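**FOR RELEASE IN NOVEMBER**

# Plurnico Opens a Table Setting Room at Its Edwards Store, and Everyone Is Invited to Sit Down

*Visitors can try plates, trays and placemats together on a real table before they take anything home*

EDWARDS – Plurnico, the tableware and kitchen shop on the lower end of Bulunska Street, is very happy to announce the opening of its Table Setting Room, a bright back room where customers can lay out a whole place setting the way they would at home, move it around as long as they like, and go away with a much better idea of what they want to eat their dinner from.

The idea has been with us for a long while. For years we have watched people stand in the aisle with a plate in one hand and a placemat in the other, holding the two up to the light and trying to picture them next to a fork. Some of them ended up crouching on the floor and laying everything out on the rug by the register (we never minded, and once or twice we got down there and helped). A plate on a shelf tells you very little. You want to see it flat, with a cloth or a mat under it and a knife beside it, and you want to pull out a chair and look at it from where you'll be looking at it every evening for the next several years.

So we cleared out the old stockroom, painted the walls, put in good even lighting and set up 15 places. Each place is laid fresh in the morning, and after that it belongs to whoever sits down at it. Swap the plates. Turn the mat the other way. Bring your own bowl from home if you have one you love and are trying to match, and please do, because those are some of our favorite conversations.

**What is on the tables this season**

The room opens with the Drurus collection, our fall and winter range, built on quiet colors and surfaces that are nice to touch. The piece people pick up first is the round slate plate, a deep charcoal with all the little ridges and flakes you would hope for in a piece of stone. We like it for cheese, for bread, for a slice of something with a lot of powdered sugar on it, and we like it very much under a smaller white dish. It does want a mat beneath it on a table you care about, and it is happiest washed by hand and stood up to dry.

With it we have been setting a woven placemat in taupe-gray and white stripes. The stripes change width as they go across, so two neighbors at the same table can turn theirs differently and each get a slightly different look out of it. It hides crumbs rather well, and it goes with both very dark plates and very pale ones, which we can't say for every mat we have carried over the years!

Then there is the beige tray, plain and smooth, with soft round corners and a low rim. It may be the least showy thing in the whole room, and several of us now have one at home. It carries the toast and the jam in the morning and the glasses at night, and in between it can sit on the table and keep the salt, the napkins and the mail in one place.

Silver-gray knives are laid with the settings too, along with forks and spoons to go with them, and our staff will be glad to bring out other patterns from the front of the store if you'd like something heavier in the hand. 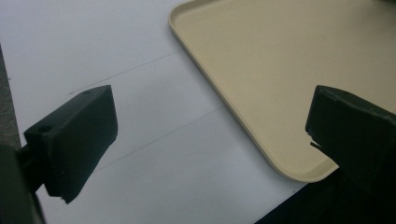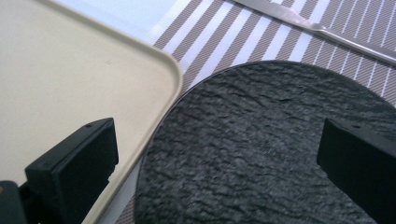 **Tuesday evenings, and a word about the classes**

We know that plenty of our customers work during the day, so the room will stay open until 8 p.m. every Tuesday, with coffee on and something sweet from the bakery next door. On the same evenings we'll be running a free class called Setting for 4, a relaxed couple of hours for people who have company coming and would like to feel a bit easier about it. We talk through where things go and why, how to make a small table feel roomy, how to mix the good plates with the everyday ones, and what to do when the chairs don't match (sit people down and feed them, mostly). Children are welcome and tend to be very good at folding napkins.

There is no need to buy anything to use the room or to come to a class. Many of our visitors in the trial weeks sat for half an hour, rearranged a setting, thanked us and went home to think about it, and we were pleased to have them.

**A small thank-you to the neighborhood**

To mark the opening, Plurnico is giving 2,000 pieces from its past seasons to community kitchens and shared dining rooms in and near Edwards. These are plates, bowls, mugs and serving dishes in good condition, packed by our own staff after closing time. If your group serves meals and could use some of them, please stop in or leave a note at the register.

**Visiting**

The Table Setting Room is at the back of the Plurnico store on Bulunska Street in Edwards, past the glassware and down 2 steps. A ramp is available at the side entrance, where there is also a bell. The room keeps the same hours as the store, with the later closing on Tuesdays. Groups of six or more are asked to let us know ahead of time so we can set out enough chairs.

**About Plurnico**

Plurnico sells tableware, kitchen linens and cooking tools for everyday use, and is the home of the Drurus collection. Press visits to the Table Setting Room can be arranged through the front desk at the Edwards store on any weekday morning.

###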